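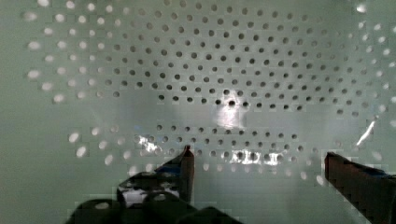 Photo: wrist camera, Pruna arm / Darren Sedgwick

4 min read

Search articles Submit Clear

BENCH NOTES: two sets of fingers, one green colander

Quick one this time, I have a build to finish before January is over and the bench is covered in cable ends. But people have been asking how the finger comparison is going, so.

Short version. The Song fingers are good. The Pekent fingers are better at one thing and worse at two. The wrist camera is causing more grief than either of them.

Setup, for anyone who skipped the last issue. Pruna arm, same controller as before, same firmware, didn't touch the tuning. Two sets of fingers swapped on the same gripper base. Wrist camera stays put. Every run is the same job: reach into a container, take one item out, put it on the tray, go home. 216 runs in total, split evenly between the two sets. Items are what we had on hand. Sponge, bottle cap, lemon, a short wooden spoon, a folded dishcloth. Containers are a shoebox, a steel mixing bowl and the colander.

The colander is where it got interesting. Pale green plastic, round holes in an upper and a lower band, with a plain band between the upper and lower rows. I picked it up at a yard sale in Udport because it was cheap and I figured the curved wall would make the fingers work. It did. What I didn't figure on was the light. Glossy plastic plus the bench lamp and you get white glare on the plain band, more of it down between the lower holes, another streak slanting along the wall by the right finger. And that's with nothing in there! Fingers spread wide, empty floor between them, and the detector was still telling me it had found somthing. Twice it went for the glare. Closed on nothing, lifted nothing, drove over to the tray and very carefully let go of nothing.

The holes themselves were another headache. Sharp and dark in the middle of the upper rows, then out toward the sides they go soft and turn into white blobs where the light comes through. Same holes. Completely different thing as far as a detector trained on tabletops is concerned. I added 20 frames of the bare colander to the training set, labeled as nothing at all, and the false grabs dropped right off. Should have done that on day one.

OK, fingers.

Song set. Slim, stiff, fast to swap (two screws a side, thank you). In the shoebox these just work. Sponge, cap, lemon, no drama. In the bowl they skate a little on the lemon. In the colander the narrow tips are a real help, you can get down to the floor along the curve and pick up the cap without scraping half the wall on the way. Downside is the dishcloth. They pinch one fold, lift, and the rest unrolls and drags. Got it to the tray most of the time but it was ugly to watch.

Pekent set. Wider pads, softer, a bit of give. Dishcloth, beautiful. Lemon, beautiful. Best lemon runs I've had on this arm. Bottle cap, forget it. The pads are too fat to get under the rim and they push it around the floor until the planner gives up. And they're slow to change over, there's a little spring clip that wants three hands. I lost one clip under the bench and it's still there.

Darren's scorecard, for what it's worth:

Shoebox: tie
Mixing bowl: Pekent, by a bit
Colander: Song, and not close
Swapping: Song
Cloth: Pekent
Looks: neither

If you are buying one set for mixed kitchen type stuff I'd go Song and live with the cloth problem. If you mostly do soft things, other way around. I wouldn't mix one of each, I tried it, the grip closes off center and the arm fights itself.

Couple of things I changed along the way that helped both sets:

Slower approach. Dropped the last bit of the descent to 42 percent speed. Fewer bumps on the wall, and the camera gets a cleaner look before it commits.

Lamp moved. Was straight overhead, now it's off to the side with a sheet of baking paper clipped in front. Cheap diffuser. Glare isn't gone but the detector has calmed down a lot.

More waiting. 200 ms pause before the close. I resisted this for ages becuase it feels like cheating on cycle time. It's fine. Put the pause in.

Exposure is still on auto and I know, I know. A couple of you have already written to say lock it. I tried locking it and then the shoebox went so dark the cap disappeared. Probably need one setting per container, which means the controller has to know what container it's looking at, which is a whole other job. Not this month.

Next up is the same set of runs with the camera moved further back on the wrist. Right now the fingers take up the whole bottom of the view and in a deep container that's a lot of picture to give away. Bracket is printed, first one cracked, second one is on the printer as I type.

Run logs go out to the list when I've cleaned up the file names. If you've got Pekent pads and you've managed a bottle cap, write and tell me how. Also if anyone has a spare spring clip.

Darren Sedgwick

20 shares 42 comments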